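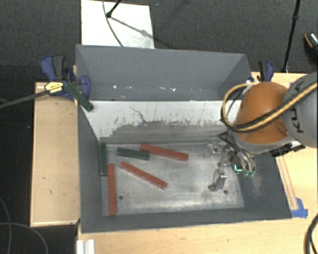
Widden Hall – Annual Walk-Round Checklist with Comments

Date of inspection: July 30, 2020
Inspected by: Vusumuzi Coetzee
Copy to: Palesa Zulu (lettings)
Last inspection: February, by the insurer's man, paperwork only

Key: OK = fine. ACT = needs doing. WATCH = look again next time. N/S = not satisfied with the answer I was given.

General comment before starting
The form we were sent has a box for "no concerns". I have not ticked it. I have filled in these forms for other buildings and the box gets ticked from the car park. Where I couldn't get to something I have written that I couldn't get to it.

1. OUTSIDE

1.1 Front path and step – ACT
Second slab from the gate rocks. It was reported as "relaid" in the February paperwork. If it was relaid, it was relaid on whatever was there before. Lift it and look underneath before anybody pays for more sand.

1.2 Handrail – OK
Firm at both ends. Paint flaking, which is a matter of looks.

1.3 Gutters, street side – WATCH
Dry day, so I can't say whether they leak. There is a green stain down the brick under the corner joint, and brick doesn't go green on its own. Somebody should stand there in the rain for five minutes.

1.4 Gutters, yard side – ACT
Grass growing in them. Clear before autumn.

1.5 Outside light over side door – N/S
Told it is "on a sensor". I waved at it with the store room cupboard open behind me and the place as dark as I could make it and got nothing. It may want full darkness. It may want a bulb. Palesa to try it at night on her way out.

1.6 Bins – OK
Lids on. Kept away from the wall, as asked last year.

2. WAYS OUT

2.1 Front doors – OK
Both leaves open from inside without a key. Tried them three times.

2.2 Side fire door – ACT
Opens, but only with a shoulder. The notice says "Push bar to open" and I would like that to be true for a ten-year-old. The frame has swollen or the door has dropped. I was told it loosens up in summer. It is summer.

2.3 Door from kitchen to yard – ACT
Bolt at the top as well as the bar. Take the bolt off. A "Please unbolt during lettings" sign is not a substitute for taking it off, and I notice the sign is new.

2.4 Corridor – WATCH
Clear when I visited. They knew I was coming. The marks on the skirting are chair-leg height and go all the way down one side, so I would say chairs live there most weeks.

2.5 Exit signs – OK
All readable from the middle of the hall. The one by the stage is a sticker and curling at one corner. Replace when convenient.

3. FIRE

3.1 Extinguishers, hall – OK
In date, pins in, gauges in the green.

3.2 Extinguisher, kitchen – ACT
In date, but hung behind the door, so it can't be seen when the door is open, and the door is always open. Move it to the other side.

3.3 Fire blanket – OK
Tapes hanging down where they can be grabbed.

3.4 Alarm test record – N/S
Every weekly entry from March to now is in the same blue pen and the same neat hand, including the weeks when the building was shut and locked. I asked who had been in to do the tests and got a long answer about a neighbour with a key. Perhaps so. I pressed the test point myself and the sounder works, and that is the only test I am prepared to vouch for. Start a new page. Whoever presses the button signs for it on the day.

3.5 Emergency lights – WATCH
The two in the hall came on when the supply was cut. The one over the stage steps came on and then faded while I was still writing this line. The battery in it is on its way out.

4. ELECTRICS

4.1 Consumer unit – OK
Labelled. Cupboard shut but not locked, as it should be.

4.2 Sockets – ACT
The double socket to the left of the stage is loose in the wall. Tape it over today and put it out of use until an electrician has seen it.

4.3 Portable items – WATCH
Green stickers on everything, including a kettle with a crack along the base of its handle. A sticker tells you somebody had a sheet of stickers. Kettle taken out of use by me and left on the office desk with a note on it. If it is back in the kitchen next time I shall take it home.

4.4 Stage heater (Fodberg) – ACT
The flex has been shortened and a new plug fitted by someone who left the outer sheath short of the clamp. Don't use it until it is rewired.

4.5 Extension leads – ACT
One lead plugged into another behind the piano. Buy one long one.

5. KITCHEN

5.1 Floor – OK
Dry, no lifting at the edges.

5.2 Hot water – N/S
The Hamdy water heater over the sink has a dial with the numbers worn off. I was told it is "set right". Set to what? Put a thermometer under the tap and write the figure on this form. It should have been done last year as well, and that line was left blank.

5.3 Fridge – OK
Cold. Seal is clean.

5.4 Cleaning products – ACT
Kept under the sink next to the squash. There is a high cupboard with a lock on it holding spare tea towels. Swap them over.

5.5 First aid box – ACT
20 plasters on the contents card and not one in the box. No eye wash. The bandages are fine. The box is green and has a cross on it, so I suppose it has passed every inspection up to now.

6. STORE ROOM AND LOFT

6.1 Shelving – WATCH
The tall unit is not fixed to the wall. It didn't move when I leaned on it, but I weigh what I weigh and I was leaning gently. Two brackets would settle the matter.

6.2 Folding tables – ACT
The Clernarero trolley has a brake on one side that doesn't bite. Fully loaded, it would roll. Chock it until the wheel is changed.

6.3 Stacked chairs – OK
Low stacks, nothing leaning.

6.4 Loft – not inspected
The ladder provided was a painter's stepladder with a missing foot. I didn't go up. The February paperwork says "loft satisfactory" and I would be interested to know what was stood on.

7. COMMENTS BACK

Palesa Zulu: The kettle has gone in the skip. Tried the side light at ten at night, it does come on, but only if you walk right up to the door, by which time you have already found the step in the dark. I'll ask for the sensor to be turned. I do not accept 2.4, the chairs are only there on Thursdays.

V.C.: The hall is let on Thursdays. 2.4 changed from WATCH to ACT.

Palesa Zulu: Noted. On 3.4, the neighbour does have a key. I have asked for it back and will do the test myself before the Monday group comes in.

V.C.: Good. 3.4 stays N/S until there is a month of entries. I'd like to see the door in 2.2 planed before the next children's party, and I will come and push it myself, so please don't send me a receipt.

Items to be finished before the next letting: 2.2, 2.3, 4.2, 4.4, 5.5.
Everything else marked ACT within 3 weeks.
Loft: to be done when a proper ladder has been hired.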